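Section 4. Sorting Small Items Into Baskets

The Cletlow desk set is supplied with slotted plastic baskets in two colors, black and bright green. This section covers setting out the baskets on a worktable, sorting small household items into them, and returning the baskets to the drawer unit. Read Section 3 (Assembling the Drawer Unit) first if the runners have not been fitted.

4.1 Before you start

Clear the table of papers, drinks and anything larger than the baskets. Small items may stay where they are until they are sorted.
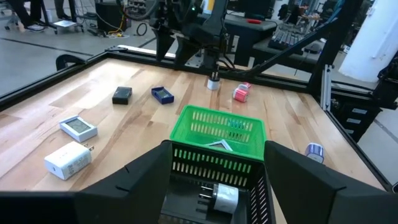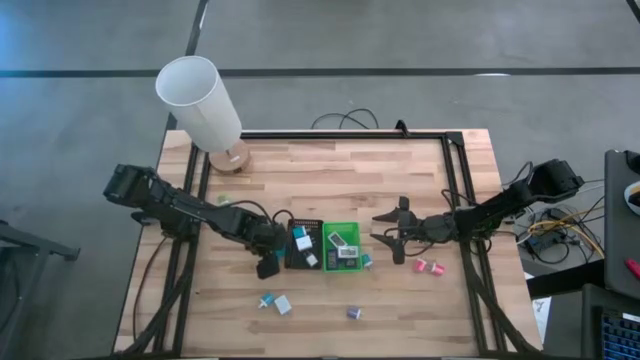
You will need:

Black basket, for electrical items
Green basket, for everything that belongs to the desk
Label sheet (supplied)
Dry lint-free cloth
A shallow tray or box for items awaiting a decision

The color assignment is a default. If you change it, change the drawer labels as well.

CAUTION: Unplug all chargers and power adapters from the wall before handling them. Do not sort an adapter that is warm to the touch. Leave it on a hard surface for 30 minutes and check it again.

4.2 Placing the baskets

1. Wipe the tabletop with the dry cloth. On oiled wood, do not use a wet cloth under the baskets.

2. Set the two baskets near the center of the table, within reach of both hands.

3. Leave enough room on all sides to lay items down. Do not stack a full basket on another basket.

4. Press lightly on each rim. If a basket rocks, turn it over and check the underside for molding burrs. Trim burrs with a craft knife, cutting away from the hand.

NOTE: The slots in the side walls are for ventilation and for the Hemmin clip-on dividers. Items narrower than a slot can fall through when the basket is lifted. Put pins, paper clips and loose batteries in a closed container.

4.3 Sorting electrical items

1. Collect all wall chargers and adapters. Check the prongs for bends, scorching or looseness. Discard damaged units according to local rules for electronic waste.

2. Lay each charger flat in the black basket with the prongs facing a side wall. Prongs pointing up will snag on the drawer above.

3. Coil charging cables separately and secure them with a tie. Do not wrap a cable around the charger body.

4. Store small digital displays, such as a thermometer or hygrometer, with the screen facing up. Remove the battery if the device will be stored for more than 2 months.

CAUTION: Do not place loose batteries in the same basket as chargers. Contact between battery terminals and metal prongs can cause a short circuit.

4.4 Sorting tape, spools and small pieces

1. Press down the free end of each roll of tape. Fold the last half inch under to make a tab.

2. Lay rolls and spools on a flat face. A spool left on its side will roll when the drawer is opened.

3. Group items of one color together. If the basket is too full to see the bottom, move one group to a second basket.

4. Place flat items against the front wall and blocks or cubes behind them.

5. Empty any open-topped tray completely before reusing it. Old inserts and labels should be removed or replaced.

NOTE: Adhesive tape gives off a residue in warm rooms. If rolls are kept in the basket through the summer, line the bottom with a Umell liner, part no. 661, or with plain paper cut to size.

4.5 Returning the baskets to the drawer unit

1. Lift each basket by the two short sides. Do not lift a loaded basket by one rim.

2. Rest the basket on the runners and slide it in until it stops.

3. Check that nothing projects above the rim. Clearance to the next drawer is given in Table 2.

4. Apply the label to the drawer front, not to the basket, so that baskets can be exchanged.

If a drawer will not close, remove the basket and look for an item caught behind it. Do not force the drawer. The rear stop on the Busar frame is held by a single screw and will shear. Replacement stops are listed on page 42.

4.6 Items left over

Anything still on the table after sorting goes into the shallow tray. Mark the tray with the month and review it at the next sort. Items not used in that time should be moved out of the desk set.

Cleaning of the baskets is covered in Section 5.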